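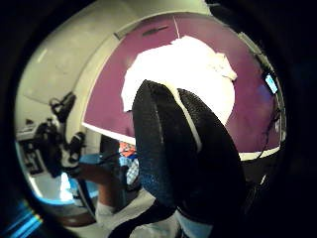
Door rope on a Bittencourt wood heater – glue it all the way round or only in spots?

Posted by Silvana Quintana, 2022-04-07
Category: Wood heaters and flues

Hi all, first time posting, long time lurker (you lot talked me through cleaning my baffle last winter, so thank you!).

We've got an old Bittencourt freestanding heater that came with the house when we moved out to Zorkarham. It's the 604, the one with the big single glass door and the drawer underneath for kindling. It's a ripper of a heater when it behaves, but towards the end of last season I couldn't slow it down at all. Air slide shut right off and it would still roar away and chew through a load of redgum well before bedtime. I did the paper trick, where you shut the door on a strip of newspaper and try to pull it out, and along the hinge side it holds fine but on the latch side and right across the bottom it slides out like there's nothing there.

So I'm fairly sure it's the door rope. I pulled a bit away with my fingers and it's gone hard and flat and sort of shiny, and in the bottom corner there's a gap where the two ends have shrunk away from each other.

I rang the shop in town and the young bloke was lovely but told me 10 mm or 12 mm, "whichever looks right", and sold me a Goltow kit with the rope and a little tube of cement. The instructions are one drawing and no words. It looks like it's showing dots of glue, but my neighbour reckons you have to run a full bead or it'll all drop out the first hot fire.

What I'm after:

Is it a full bead or dots?

How do I know if 10 or 12 is right before I've stuck it in? I've ended up with the 10.

And do I really need to take the door off? It's heavy, my back's not what it was, and my husband is away until after Easter. I'd love to have it sorted before the cold nights set in properly.

Cheers,
Silvana

Prundix
Regular member

Full bead, 10 mm. Did mine in March, easy job, took me no time. Don't overthink it. You can leave the door on if you've got good knees.

mallee_kev
Moderator

G'day Silvana, welcome to the talking side of the forum.

I'll disagree with Prundix a bit on the size, at least until you've measured. Going by what the shop thinks looks right is how I ended up with a door that wouldn't latch. Dig out a short length of the old rope from somewhere it hasn't been squashed much (the top hinge corner is usually the best of it) and measure that, then measure the width of the channel as well. Old rope always reads smaller than it was when it went in, so if you get 9 and a bit, I'd be buying 10, and if it's sitting right on 10 after years of being clamped flat, it was most likely 12 to begin with. If you can find the original manual for the 604 it should be in the parts list at the back, and that beats anything I can tell you from here.

Then do a dry run. Lay the new rope in the channel with no glue whatsoever, a few bits of masking tape to hold it, and gently shut the door. You want to feel it push back a little as the latch comes home. If you have to lean on it, stop, the rope's too fat and you'll be loading up the hinges and maybe the glass. If it closes like a kitchen cupboard it's too thin. Take the tape off before you light anything, obviously.

As for the glue, I run a thin bead the whole way round, and I mean thin. The trouble with big dollops is that the cement soaks up into the rope and sets like rock, and then you've got a hard lump every few centimetres that won't squash. I've seen dots work perfectly well too, so if the Goltow drawing shows dots I wouldn't call it wrong, and I'd sooner follow the kit than your neighbour or me.

I would take the door off, sorry. On most heaters like yours it lifts up off two pins once it's open at the right angle, and the weight is mostly glass and cast iron, so get someone to help you. Put an old towel on the table, door face down, and make sure there's no grit under it. Working upright, the cement runs and the rope wants to fall on your foot.

Rough order I do it in:

Heater stone cold, ash out of the way.
Pull the old rope. If the house is old and you've got no idea how long it's been in there, damp it down first and wear a mask, and if you think it could be asbestos leave it alone and get it looked at.
Scrape the channel back to clean metal. An old screwdriver, then a wire brush, then the vacuum. This bit takes longer than all the rest put together.
Bead of cement, lay the rope in from the middle of the hinge side. Don't stretch it! Push it in on itself slightly as you go. A stretched rope shrinks back and that's your gap in the corner.
Butt the ends together, dab of cement on each so they don't fray. No overlap.
Door back on, close it, leave it overnight or whatever the tube says.
Small fire first, and expect a bit of a pong.

While the door's off, have a look at the thin flat seal around the glass. Same vintage as the rope, I'd guess, and a leaky one will make the fire race just the same.

Kev

Silvana Quintana
Original poster

Kev you're a legend, thank you. Went straight out and measured. The bit from the top hinge corner comes up at 10 on the nose, so by your reckoning I want the 12 – back to the shop I go! I still have the docket, thank goodness, and haven't cut the rope.

No manual that I can find but there's a drawer in the laundry I haven't been game to go through yet. And thanks Prundix too, my knees say no.

woodbox_jen
Member

Bit off topic, but give the latch a look too. Ours had an adjusting nut behind the handle and half a turn got us through a whole winter on the old rope. Not sure if the 604 has one. Worth checking after the new rope's bedded in anyway, they settle a little over the first few fires and you may need to nip it up.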